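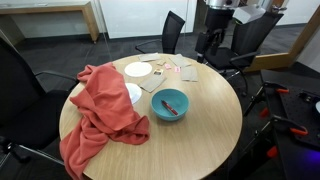 Re: [flasadness-list] June lunch kits, what goes in the bag

Hi all, quick one before I have to run, answering the bits of the earlier message I can.

> I missed the setup last time so forgive me if this was covered.
> Are we still doing paper plates or did we go back to the real ones?

Paper. White ones, plain. The real ones have to go back to the kitchen at Trania by 4 and somebody always ends up standing there with a tub of dishes. Paper for June, then we can argue again.

> Also are we putting everything in one bag per person, or leaving
> the small stuff out on the table for people to grab?

One brown bag per person. Leave them flat until the food is there, they don't stand up well empty and they take up the whole table. The round table is fine for a small batch but that's it, there's only so much room once a blanket gets dumped on it. Which reminds me, the red/orange blanket. Pretty please fold it and put it on the shelf. It ends up on the plates every time.

Small packets: spread them between the bags first, see what you have, THEN fill. Last time they went straight in and two bags at the end got nothing but a plate. Pink ones and tan ones can go in any bag, doesn't matter. If you come up short just tell me and I'll put it on the next order.

The teal bowl stays on the table. I'd like it to be for pens and such, so people can sign the sheet without asking around. Not for food, not for keys. If a red pen is all that's in it, fine, red is ok for the sheet this time.

> How many are we making? I have 161 written down but the
> last email said something else.

161 is right. The other number was from before the Owen building dropped out. We have 711 bags left in the Kallska box so bags are not the problem. Plates I'm less sure of, will look tonight. Don't buy any yet.

> And do you want the chairs moved out first? I kept bumping into them.

Yes, move them. The black office chairs roll so just push them back to the wall. Take care with the ones with arms, they catch under the edge of the table and then the whole thing shifts when you pull.

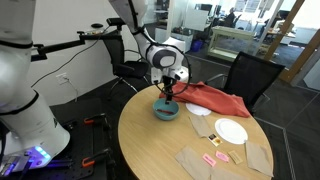 Order I'd do it in, if it helps: blanket off, plates in a stack at the back, bags laid out, packets between, then fill and fold the top over twice. Finished ones go in the 6 big cartons by the door. Write the count on the carton lid, not the side, I can't read the side once they're stacked.

> Last thing, is there money for napkins?

A little. The whole budget is $2,798 and most of that is food, so cheap napkins, and keep teh receipt. Brown or white, I don't care. One per bag is plenty, two if it's the thin kind.

I'm in at 8:30 tomorrow and can unlock. If you can only come for an hour, come for the bag filling, thats the slow part. Reply to the list and not just to me please, my inbox is a mess.

Thanks everybody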